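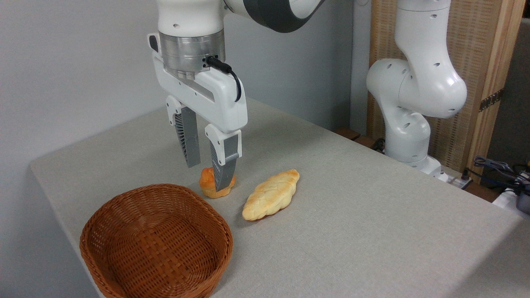
Case researcher, unsolved and badly solved crime
Torkorden, Tomholm office
Fixed term, 11 months, full time

Last updated: 2024-05-23

We make a podcast and a series of long written pieces about old deaths that were filed under the wrong heading. Our second series, Rerkero, is named after the farm track where it starts, and for the past year it has been put together by three people and a scanner that jams. We would like a fourth person. We have also ordered a scanner.

The case at the centre of it is a man whose remains were found behind a bricked-up larder at Amaral, a big damp house on the edge of Tomholm, when the new owners went looking for the source of a smell (it was the drains, which are a separate matter). He had been there a long time. The inquest took one morning and recorded an open verdict. His name has never been established, although half the town will tell you with great confidence who he was, and no two of them will give you the same person.

Your job would be to find out which of them, if any, is right.

What you'd be doing

Most of it is reading. The local paper kept its correspondence, and we have been lent 553 files of it, in an order that presumably made sense to whoever chose it. You would work through these with Catarina Quintela, our producer, and build a timeline of who lived at Amaral, who worked there, who was owed money and who stopped turning up.

Some of it is ringing people. Many of them are elderly, some have not been asked about this before, and a few have been asked far too often by men with microphones. You will need to be able to tell the two apart within a sentence or so and change your manner to suit. You will drink a lot of tea you don't want.

A portion of it is telling Catarina and me that the lovely thing we have just written can't be stood up. We will sulk. You should carry on regardless. Every script goes through a line-by-line check before recording, and the researcher has the final say on whether a fact stays in. This has been in our working rules since the first series, when we gave a perfectly innocent ironmonger the wrong brother and had to read out a correction.

You would also answer the listeners' inbox. The last appeal for information brought in 181 messages, most of them kind, several of them from the same person using different names. Two were useful. Anything that ought to go to the police or the coroner goes there first and to us second, and you would be the one making sure of it.

What we'd like you to have

Experience of research that somebody else relied on. Journalism is the obvious route, but we would be glad to hear from archivists, legal clerks, local historians, genealogists, former police staff or insurance investigators. The best researcher I ever worked with had spent her career chasing unpaid council tax.

A good working knowledge of public records: electoral registers, inquest papers, land and probate records, and how to ask for the ones that aren't on the shelf. If you know why a will might be missing and where to look next, say so in your application and we will read that bit twice.

Some grasp of contempt and defamation. We have a lawyer, and she is excellent, and she charges by the hour.

The ability to write a plain note. We don't need atmosphere from you. We have plenty of atmosphere and are trying to cut down.

A driving licence would help, as the bus to Amaral is more of a rumour. If you don't drive, apply anyway and we'll sort out lifts.

What we don't need

A degree in anything particular. A theory. We mention the second because every vacancy we post attracts a number of applications that are mainly a theory, sometimes with a map. If you have information about the Amaral case, please send it to the inbox, where it will be read properly. It won't count for or against you here.

We would also rather you weren't a fan of murder as such. The man in the larder was somebody's son and possibly somebody's husband, and we may end up sitting in a kitchen with his family. If the phrase "cosy crime" makes you want to light a candle, there are other podcasts, and they have better merchandise than we do.

The practical side

The office is two rooms above a carpet shop in Tomholm. It is warm in summer and also warm in winter, thanks to the carpets. We ask for three days a week in the office while the paper files are on loan, as they can't leave the building. The other two can be worked wherever you like. There is a step at the street door and a flight of stairs with a rail. If that rules the office out for you, tell us, and we will move the files to the ground-floor room we can borrow next door.

Pay is the same as Catarina's and mine. We'll send the figure, along with the full terms, to anyone who asks, before they go to the trouble of applying. Holiday is five weeks plus bank holidays. Travel is paid for, as is lunch on days spent in record offices, within reason. We have had to define "within reason" and the definition is in the handbook.

The material is upsetting in places. You would read the pathologist's report and see the photographs that go with it. We pay for sessions with a counsellor of your choosing for all staff, and we all use them, so you wouldn't be making a point by going.

How to apply

Send us a CV of any sensible length and one page about something you found out that was hard to find out. It doesn't have to be a crime. We want to know where you started, where you went wrong, and what made you sure in the end. Please leave out anything told to you in confidence.

Applications close at noon on the last day of May. We will reply to everyone, including the people with maps.

Those we'd like to meet will be asked in for a conversation and a paid exercise, 90 minutes in all. The exercise is a small bundle of real documents from a finished case, with one mistake in them. You'll be told there is a mistake. You won't be told if we have found the others.

Questions about the work should go to Catarina Quintela, and questions about contracts, access or pay to me. Please ring in the morning if you can. In the afternoons they fit carpets.

Deolinda Ramalho
Series editor, Torkorden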